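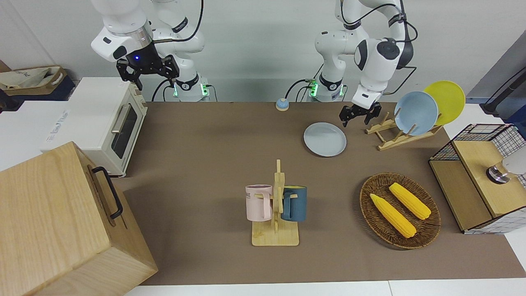
Driltora Manipulation Group
July 14, 2021
Today we opened the second round of example collection for our two-arm kitchen table program. This thread sets out what we are recording, how each example is made, and what partner sites should expect from us.

The purpose of the round is to gather 300 complete examples of ordinary table tasks, each carried out by the two arms under the control of a trained operator. The learning system will be given these examples and nothing else. No motion is written by hand.

The first round closed in February with 216 examples accepted. Most of those that were turned down had a common fault: the operator paused in mid-task to think. A learning system copies a pause as readily as it copies a grasp. Operators now rehearse each task twice before recording begins.

The task list for this round covers plates and the plate rack, mugs and the mug tree, and moving the corn out of its tray. Each task is assigned in writing before the session, and the operator reads the instruction aloud at the start. The spoken wording is stored with the example.

Object positions are changed between examples. The rack may be turned, the tray may be moved closer to the arms, and the mugs may trade pegs. We ask sites not to return objects to a favorite spot. In the first round the plates drifted toward one place on the table, and the trained system did poorly elsewhere.

Failed attempts are kept. If a mug slips and the operator recovers it, the example is marked "recovered" and goes into the main set. If it is not recovered, the example is stored separately. Please do not delete either kind at the site.

Every example is checked by 2 reviewers, who work apart from each other. They confirm that the written task matches the motion, and that the start and end points are correct. Where they disagree, the example goes to our Rellitz office for a decision.

Our partners at Demirtaş will run the same task list on their own table, with their own plates and mugs. We have asked them not to match our objects - the differences are of value to the project. Their examples will be counted apart from our 300.

Labels will be handled in Priton, as before. Sites that still use the older label sheet should move to version 3 before sending any files. Questions about the label sheet may be sent as replies to this thread.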